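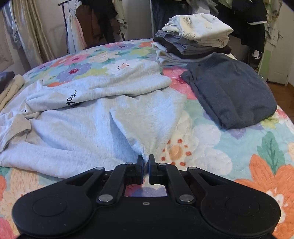 Re: Household chores and machines: request for views before the January meeting

From: Endgate Housing Services, Equipment Office
To: Shemweta discussion list

Dear members,

Thank you for the responses received so far. The Equipment Office replies below to the message from the Flalen residents' service, which is quoted in the part that concerns us.

> Our members ask each year whether a machine could take over the folding
> of residents' personal clothing. We have 17 rooms on the upper floor and
> staff fold in the rooms themselves, on the bed. The supplier's leaflet
> says that folding is "solved". Could Endgate say whether it agrees, and
> whether we should set money aside for the coming year?
>
> We would also like to know whether the Fela trial looked at anything
> other than towels. Towels go through our own laundry and are not the
> difficulty.

On the first question, our answer is that we do not agree, if the word is meant to cover clothing of all kinds in an ordinary bedroom. Flat, square items presented one at a time on a clear table are within the reach of several machines now on sale. A resident's clothes are a different matter. A sweatshirt has sleeves, a hem and thick seams, and when it is dropped on a bed it may take almost any shape. A person finds the shoulders without thinking about it. A machine must first work out which fold of cloth is a sleeve and which is the body, and it must do so when both are the same colour.

The surface matters too. Tables used in demonstrations are usually plain and firm. Beds are soft, and a quilted spread with a bold flower print gives the machine a good deal to look at that has nothing to do with the task. There is also the question of what to do with the finished item. Folded clothes are commonly put down beside the work, and anything that reaches across the bed must avoid knocking them over.
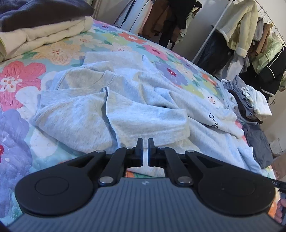

On the second question, the Fela trial did include clothing. The trial recorded 3321 attempts at folding, of which 1394 were made with long-sleeved tops and the remainder with towels, pillowcases and T-shirts. The results for towels and pillowcases were good. For long-sleeved tops they were mixed, and the report separates two kinds of failure which members may find useful to keep apart.

The first is failure to take hold. Two fingertips closing on the edge of a garment may catch one layer where two were wanted, or may catch the bedspread as well. The second is failure to finish. The edge is held correctly and brought across, but the sleeve stays behind or the hem turns under, and the machine does not notice. Staff in the trial put the second kind right quickly by hand. They found it tiring all the same, as they had to stand by and watch.

The report also gives times. It is enough to say that no long-sleeved top was folded as fast by the machine as by the slowest member of staff. Speed is likely to improve and we would not reject a machine on that ground alone. A machine that needs a person beside it saves very little, whatever its speed.

The advice of this office to Flalen, and to other services in the same position, is therefore as follows.

1. No money should be set aside for bedroom folding machines in the coming year.
2. Services with a central laundry may wish to look at machines for towels and sheets, and should ask for a trial using their own linen.
3. Any supplier claiming that clothing can be folded should be asked to show 100 items in a row, mixed, taken from a heap, on a bed of the sort residents use. Items put right by hand should be counted as failures.

We would add that hanging clothes on a rail has not been tested at all under the Fela trial, nor has sorting by owner. Both take up staff time and both were raised by Shemweta members last year. We should be glad to hear from any service with records of how long these tasks take.

Comments should be sent to the list and not to this office, so that all members may see them.

Equipment Office
Endgate Housing Services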